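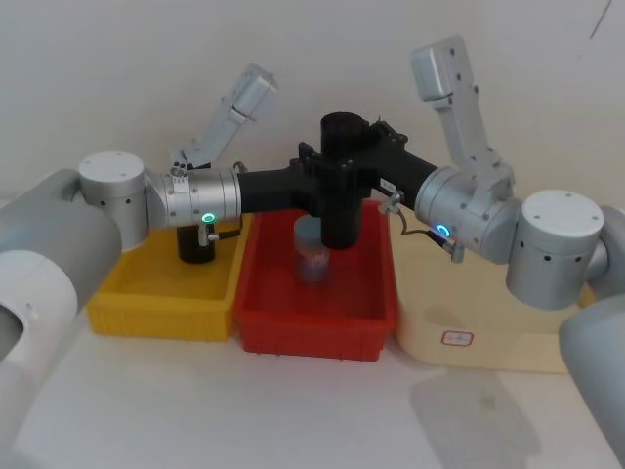

Chapter 4
Household Waste and Where It Goes

Most towns did not collect trash from homes until well into the nineteenth century. People burned what they could, fed scraps to animals, and buried the rest. As towns grew, these habits stopped working. Smoke, smells, and rats became a public matter, and local governments began to pay for carts and crews.

This chapter follows household waste from the kitchen to its final site. It uses the town of Basgate as a case study. Basgate has 1241 households and one transfer station, on the road to Jusbridge. Trucks leave the station for the Danow landfill, 20 miles away.
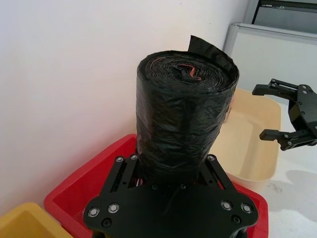 Candela Ibarra

Waste is sorted at two points. The first is the home, where residents separate paper, containers, and food scraps — or choose not to. The second is the transfer station, where mixed loads are weighed and checked. Sorting at home costs the town less, but it depends on clear rules and on people having room to store things until pickup day.

Section 4.1 looks at the rules in Basgate and how they changed after the June survey, which reached almost 600 households. Section 4.2 covers collection routes and costs. Section 4.3 deals with landfill design, including liners, drainage, and gas.

Key terms: transfer station, tipping fee, leachate, residual waste

Before you read, find out which day trash is picked up on your street and where the truck takes it.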